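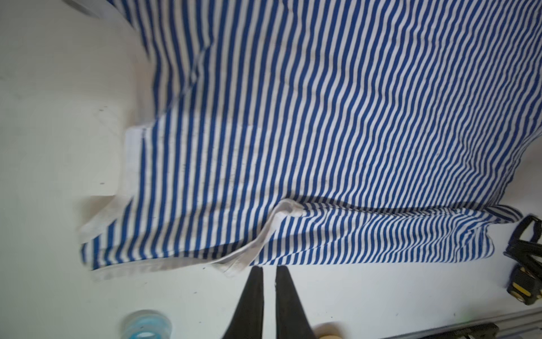
April 2023 – Dirngate open day, written up the morning after with a very large mug of tea

Well, we got through it, and I think we can be rather pleased with ourselves! I had 278 down as the final tally on the door sheet, which is far more than Dirngate has ever had through in October, and most of them seemed to find their way to our end of the building sooner or later. I talked so much that my voice has gone, so if I'm croaky on the phone this week, please bear with me.

We ran the folding demonstration 16 times over the day, on the Rilo software, with the older Nimri settings kept on the spare machine in case of trouble. I'd meant to leave longer gaps between runs – the motors do like a rest – but people kept drifting in just as we finished, and it felt mean to send them off to look at posters. Next time I'd put a proper timetable on the door and stick to it.

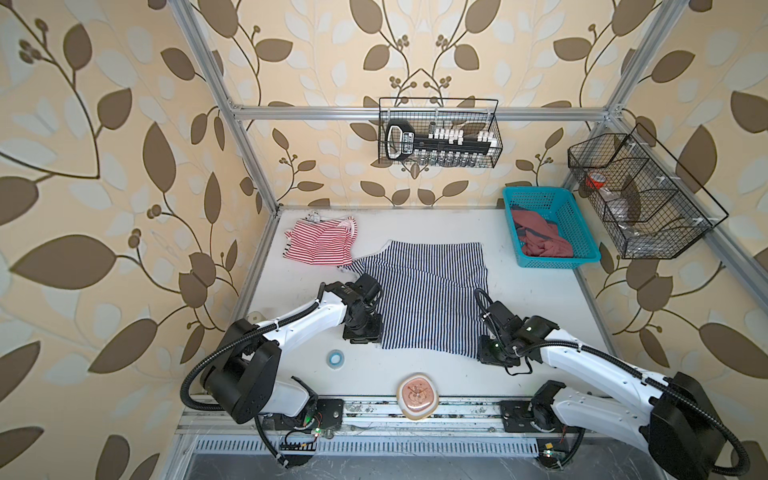 What visitors asked about most was the clothes, far more than the arms, and I should have seen that coming. Everybody has folded a jumper and everybody has an opinion on it. One lady told me very kindly that we were starting from the wrong end, and I've written her method on the whiteboard so we can try it. Stripes were a good choice for the day, I think. With the navy and white one spread flat and a gripper resting towards either side, even people standing at the back could follow which way the cloth was meant to go, and the red and white one made an easy thing to point at when I was explaining why a bunched-up garment is so much harder to begin on. The children were very taken with the leafy wallpaper, too, and wanted to know who had picked it.

The visitors from Dalalov stayed for 2 full runs and asked sensible questions about cuffs and collars, which I answered as best I could. I promised them our notes on sleeves and must send those by the end of the week – they're in the blue folder, unless somebody has tidied it.

Things to sort out before we do this again:

- a step or low bench for the smaller visitors, 5 or so places wide
- more plain garments, so we can show the difference
- a second person to do the talking after lunch
- biscuits (we ran out shockingly early)

I've left the visitors' book by the kettle. Do have a read, there are some lovely comments in it.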